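Budgeting for headsets: buy four now or wait?

mopandbucket
Joined: March
Posts: 2

We clean holiday flats in Vemville and we're putting together a plan for a cleaning robot arm on wheels. The supplier, Mussa, wants hours of first-person recordings of bathroom jobs before they'll quote properly. They suggest 4 headsets at 700 each. Is that sensible, or should I hold the money back for the machine?

tilegrout
Don't buy four. Two people can share one if the shifts are planned. We got two from Cevach and one sat in a drawer most of the time.

pennyledger
Disagree. If a headset goes down on a Wednesday and you've booked flats, you lose the whole day. Buy two as a minimum and put the rest aside for spare straps and batteries. We spent 2292 in the first year on top of the headsets, mostly on storage and staff hours, and none of that was in the quote.

mopandbucket
That's useful. Does the 2292 include the people doing the recording?

pennyledger
Yes, but only the extra time. A bathroom takes longer when you're following a sheet and keeping your hands in view.

tilegrout
Then your sheets are too long. Ours fit on one page.

gendexuser
We rent ours through Gendex by the month. Costs more over a year but you can send them back. Before you sign anything, ask Mussa who owns the recordings. Ours wanted to keep them and we had to ask for that to be changed.

mopandbucket
Good point, I'll ask. We've had a loan headset to try and I've been costing it by task. Toilets and floors are easy to price. Mirrors are the awkward one, as it's the glass, then the ledge of the frame, then the countertop, and the supplies have to go back to their place at the end.
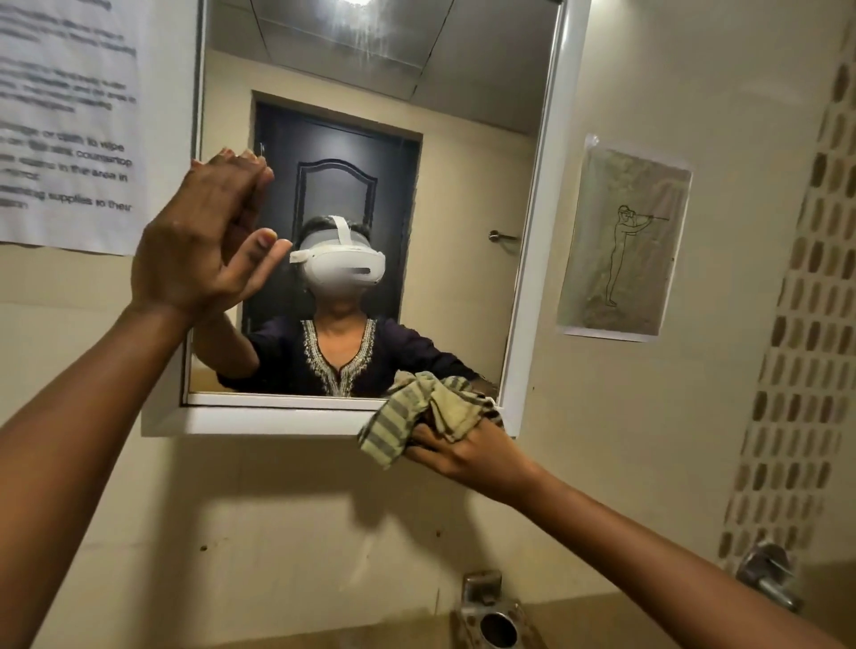
I've put mirror and sink down as one job for now, with the instructions taped up on the wall so no one has to stop and ask. If I split them I'd need more hours in the budget.

pennyledger
Keep them as one. You can split the recordings later.

tilegrout
I'd split them now. Cutting up recordings afterwards is paid time as well.

mopandbucket
Right, I'll price it both ways and go for two headsets to start with. Will post the Mussa quote when I get it.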